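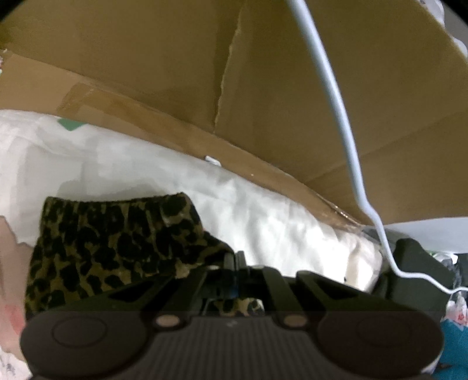 Cukuvent progress report: July, and the jaw fault

Hi Darnell,

You asked for the plain version this time, so I've put the bad news near the top and left the budget table in the spreadsheet where it belongs. We had a fault on one of the grippers, we had a pinched finger (Bushra's, she's fine), and we lost two weeks of recording while we sorted both out. The rest of the project is in decent shape, and I'll get to that too!

Where we're up to

The job hasn't changed since the last report. We pick clothes up with the hand-held Osora grippers, move them between the boxes and the sorting area, and record each pick so the robot arm can learn from it later. By the end of July we had 1,479 picks saved. I'd told you I hoped for more than that by now, and without the stoppage I reckon we'd have got there.

We have three grippers. Two have been no trouble at all. The one we call number two (it has a strip of tape on the handle, very high tech) is the one this report is mostly about.

What went wrong

Every gripper keeps track of how far its jaws are open. That reading gets saved with the video, and the arm copies it. On number two the reading had started to drift. The jaws would be shut tight on a sleeve and the log would say they were open by the width of a pencil. Then it would come good for a while, which is why we were so slow to catch it. I checked that gripper twice on the bench in the morning and it was perfect both times, so I blamed the software and wasted most of a week in there. Sorry about that. I was very sure of myself.

Bushra worked it out in the end. She played back a batch of picks with the jaw reading drawn over the video and noticed the drift only turned up after a long run of heavy stuff, jeans and towels mostly. She opened the housing and found that the little magnet the sensor reads had come loose in its seat. Squeeze hard enough for long enough and it turns a bit. Leave it overnight and I'd come in, put it back to zero out of habit, and see nothing wrong.

We'd have noticed much sooner on hard objects, I think. A block has one width. Clothes squash down to nearly nothing, so a slightly wrong number looks quite reasonable. 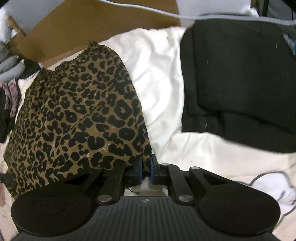

Photo: Cukuvent project, clothes sorting

Anything with stretch in it is worse again. With a piece like that leopard print you can pinch one edge and the rest of it gathers up or slides wherever it likes, and the jaw gap on a single layer is tiny. That's where a drifting reading does the most harm, as the arm ends up closing on air and cheerfully lifting nothing.

The finger

While we were chasing the drift, Bushra was holding number two by the body with one hand and working the jaws with the other, and the linkage closed on the side of her index finger. It broke the skin and left a decent bruise. She washed it, put a dressing on and filled in the incident form the same afternoon. No doctor, no time off.

I've gone back over it and I'm not happy with how we were doing that check. Those arms fold in on each other like scissors, and there was no guard on them and nothing in our written steps about where your hands go. That's on me, since I wrote the steps. We now clamp the gripper in the bench vice for any jaw check, and the new steps are taped up next to it. I've also ordered a clip-on cover for the linkage from Chaudhry, who did our mounting plates. It hasn't turned up yet, so for now it's the vice or you don't do the check.

What we lost

We went back through everything number two had recorded. Bushra watched the lot, bless her. In the end 60 picks had readings too far out to use and they've been pulled. Another 16 we can't agree on, so they're in a separate folder until we've had a proper look. The total I gave you further up has the pulled ones and the undecided ones taken out already.

Re-recording is well under way. The annoying part is that the bad picks were nearly all heavy items, and we never have enough of those as it is. If anyone at Adodeo is clearing out old coats, send them over!

What we've changed

The magnet is glued in properly now, and we've done the same on the other two grippers even though they tested fine. We close the jaws on a metal gauge at the start and the end of each session, and if the two readings don't match, that session gets held back. I also wrote a small script that flags any recording where the jaws look closed to the camera and the log disagrees. It's a bit jumpy and flags dark clothes it shouldn't, but I'd sooner look at a few extra.

I've written to Osora about the magnet and sent them Bushra's notes. No answer so far.

Money and dates

The repair cost us a tube of glue. The cover and the gauge come out of the small parts line and we're still under on that. The two weeks are harder to get back. I'd like to push the first arm trials from August to September and keep the final date where it is, if you're all right with that. Could you let me know before I book the arm time?

I'll send the incident form separately, and the jaw plots as well if you want them. Bushra has made them quite readable, much better than mine.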